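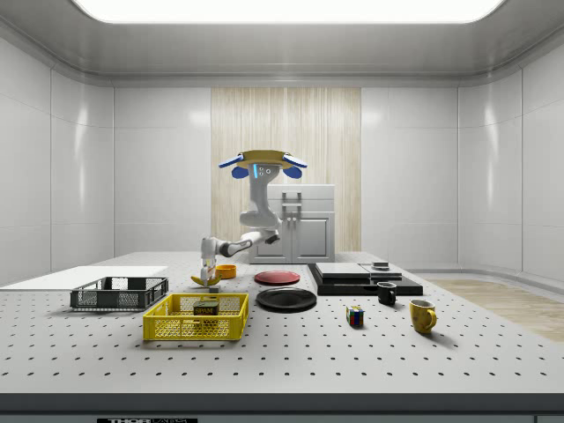
Waraporn Sitthichai left a comment under my last post saying that I was being unfair to meal kits, that hers had cut her grocery bill in half, and that I should try one before I made fun of them again. Fair enough. I tried one.

I picked Skument because they had a sign-up deal and because their ads have been following me since May. Two people, three dinners a week. The first box was cheap, as first boxes always are. The second one was $99, and that's the one I want to talk about.

I kept the receipt and took the recipe cards down to the market in Wannasri on Wednesday evening to price the same three dinners. I bought full-size everything: a whole bag of rice, a head of garlic, a bottle of soy sauce that will last me until fall. It still came in well under the box. The kit had sent me 2 cloves of garlic in their own little plastic bag. I weighed nothing and I'm not going to pretend this was science, but I don't see how anyone's bill gets cut in half this way unless they were eating takeout every night before. Waraporn, if that was you, then okay, I believe you. Compared to takeout almost anything looks good.

Then there's the "20 minute dinners" claim. I started the chicken one at 6:30 and we sat down at 7:25. Some of that is me, I'm slow with an onion. But the card counts from the moment everything is already washed, peeled and chopped, and the oven is already hot. By that math I can make a lasagna in no time at all.

The food itself was fine. The noodles were good, and I'd make them again from the card. The fish was bland and I ended up putting chili sauce on it. The "less food waste" part I'll half accept, because we did eat all of it, though the pile of ice packs and liners in my sink makes me wonder what we're calling waste.

Canceling took four screens and an offer of a discount on each one. If the price can drop that fast when I'm leaving, I'd like to know what it was doing up there in the first place.

Felicja Stępień emailed to ask whether the Vutadau boxes are any better. No idea. They deliver to Dusorville but not out to me, so somebody else will have to spend the money. If you do, send me the price of your second box. I don't care about the first.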